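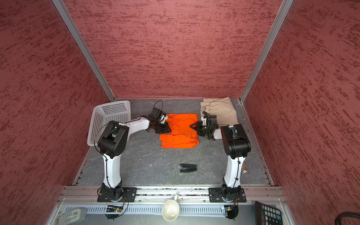 Laundry day, Mon 25 December. Everyone else is at lunch and I'm folding.

The orange one gets folded first, then the khaki. Bulky things at the bottom of the Halvorsen bag, always.

Pavithra Amin asked how I get orange cotton to stay orange. Cold wash, inside out, 12 minutes on low. Purus powder, half a scoop.
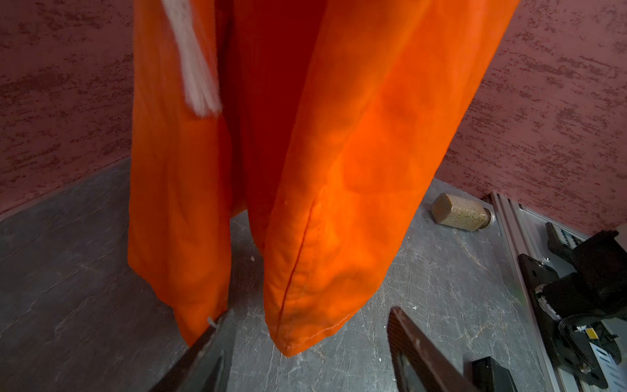 Don't iron over stitching while it's damp. I did that in April and the hem puckered. Press from the back.

Anything with a tassel goes in a mesh bag. Comb the fringe with your fingers after.

Still 3 shirts to go.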